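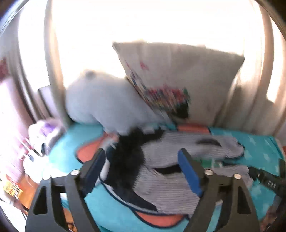
Most of this month went into the timestamp problem in our hand-held gripper pipeline, so these are notes on what changed and what is still open.

The symptom was simple. Policies trained on cloth episodes closed the fingers early. The grasp pose was fine and the approach was fine, but the close command arrived before the pads had reached the fold. Hannelore Strobel spotted it first in the replay viewer and filed it against the controller. I spent two evenings in the controller before looking at the data.

Our recorder, Grarach, stores camera images at 60 Hz and finger width on a separate stream. The converter paired each image with the nearest width sample by arrival time on the host. Arrival time for images includes exposure, readout, encoding and whatever the USB stack feels like doing. Width samples have almost none of that. So each image was paired with a finger state from the future, by around 7 image periods on the worst machine.

With rigid objects the error mostly hides, as people slow down before closing. On cloth they don't. The operator sweeps in and pinches in one motion, and the offset lands on exactly the part of the trajectory that matters.

The fix has two parts. Grarach now writes the sensor timestamp from the camera driver next to the host timestamp, and the converter refuses any episode that lacks it unless you pass --legacy-time. For older episodes, a script estimates a constant offset by tracking the inner edges of the blue pads in image space and cross-correlating their separation with the logged width. It needs at least one clean open-close cycle with both pads visible. Bright windows are a nuisance: auto exposure drops, the black fingers lose contrast against dark fabric, and the edge tracker jumps. Masking to the lower part of the image and tracking on hue solved most of that.

I ran the script over 600 old bedroom episodes. The ones it can't fit get a null offset and are skipped at training time.

Gunther Schmieder asked why I didn't learn the offset jointly with the policy. I tried it. The estimate drifts with the learning rate and I don't trust it.

Still open: the offset is treated as constant within an episode, and on long recordings it probably isn't. The planner side also assumes zero actuation delay, which is wrong in the other direction and was partly canceling the bug. Expect late closes until that gets its own parameter. The branch is called pad-sync, and the converter tests pass on it apart from the one for truncated files.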